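Buscamos monitores y adultos de apoyo – campamento de verano de Graltier

La asociación juvenil Graltier abre el plazo para cubrir los puestos de monitor y de adulto acompañante en su campamento de julio, en el albergue de Gunden. Esperamos a 91 chicos y chicas de entre ocho y quince años, repartidos en patrullas.

Qué necesitamos

Monitores titulados, mayores de edad, con experiencia en marcha y acampada. Duermen en tienda con su patrulla.
Adultos de apoyo para cocina, intendencia y traslados. No hace falta título. Pueden venir todo el campamento o solo una mitad.
Una persona con formación en primeros auxilios y carné de conducir.

Qué ofrecemos

Alojamiento, manutención, seguro y viaje en autocar desde la sede de la calle Clamgate. Los monitores reciben además una gratificación de 613 euros al terminar. Los adultos de apoyo no cobran, pero sus hijos inscritos tienen un descuento de 20 euros en la cuota.

Requisitos

Certificado negativo de delitos sexuales, en vigor.
Curso de protección del menor, que puede hacerse con nosotros en junio.
Asistencia a la reunión de preparación, a las siete de la tarde en la sede.

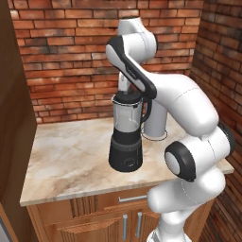
Encimera de mármol y pared de ladrillo.
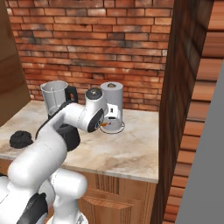 Para presentarse basta con rellenar la hoja de inscripción en secretaría e indicar qué puesto se prefiere y qué fechas se tienen libres – si hay alergias o dietas especiales, conviene anotarlo también. El plazo se cierra a finales de mayo. Las dudas las atiende Albertina Frade, coordinadora del campamento, en la sede, de seis a ocho de la tarde.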